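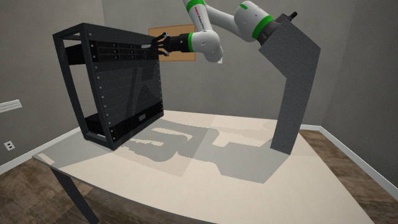 Four hours in Kimstead went by fast, and most of mine were spent at the gripper bench in the Okanton open lab. The question of the day was which hand you'd want for data center work, pulling drives and reseating storage units, and they let visitors try three of them, first in the simulator and then on the real arm. The multi-fingered one was my first pick in the sim. You get a white arm with green rings at the joints, up on a tall gray pedestal, and a black open-frame rack at the other end of the table with a storage unit at the top, so you're working high, right at the upper front corner. I loved it! Slim fingers get in beside a drive bay where a pair of wide jaws would cover the neighbors too.

The parallel jaw was next (500 grams lighter, and you feel it in how quickly the arm settles). It is so easy to drive. I did a full pull and reseat on my second try, then got cocky and jammed the third one sideways. The suction cup was the surprise for me. It's great on blank filler panels and hopeless on anything with a handle sticking out.

Okanton had been running all three through the same routine before we came, 160 sim attempts per gripper. Jaw and fingers finished close together, with the fingers ahead on the top unit and the jaw ahead lower down. Their guess is wrist angle. I'd like to see it repeated with the pedestal moved 30 mm back.

After lunch (good soup, terrible coffee) we got the controller comparison. Tatutora's has a force readout right on the pendant, and the Ó Riain box makes you dig two menus deep for it, but it felt smoother on slow moves near contact. I kept going back and forth between them until they needed the bench.

They open again in September. Take bus 181 from the station and wear shoes you can stand in.

Posted in: Lab Visits, Grippers & End Effectors

Home | Visits | Bench Notes | Parts | About

Contact | Copyright, all rights reserved | Back to top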